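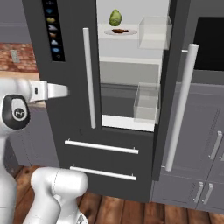
Hermenegildo Ochoa laughs when I ask how long he's been making pickles. "Since my mother got tired of doing it," he says, and then he's off to find me a fork, so I don't get a proper answer until much later. (It's 30 years, near enough.)

We're at the back of his shop in Vostdale, a little after ten in the morning, and I've already been given two kinds of cabbage and a pickled carrot that made my eyes water. I loved it! He grew up in Xolalpa, where his mother sold jars from the front window, and he still uses her recipe for the hot one. The mild one is his own. "She'd call it baby food," he says, "but it sells."

And it does sell. Last June he and his business partner, Fulgencio Montes, got through some 1,000 jars, which was far more than they'd planned for. They ran out of lids and Fulgencio had to drive over to Plaria for more. "He sulked all the way there and sang all the way back," Hermenegildo tells me. Fulgencio, stacking boxes by the door, says he never sulks.

I wanted to know what people get wrong at home. Salt, mostly. "They're scared of it — they put in a pinch, like it's soup." He weighs his every time, and he slices the cabbage by hand because he likes the uneven bits. He also told me to stop opening the jar to check on it, and I do that constantly, so I changed the subject.

Would he ever open a second shop? He pulls a face. The rent on this one went up by 45 a week in the spring and he's still cross about it. "Ask Fulgencio," he says. "He wants 100 shops. I want a chair."

I went home with three jars and the hot one is already half gone.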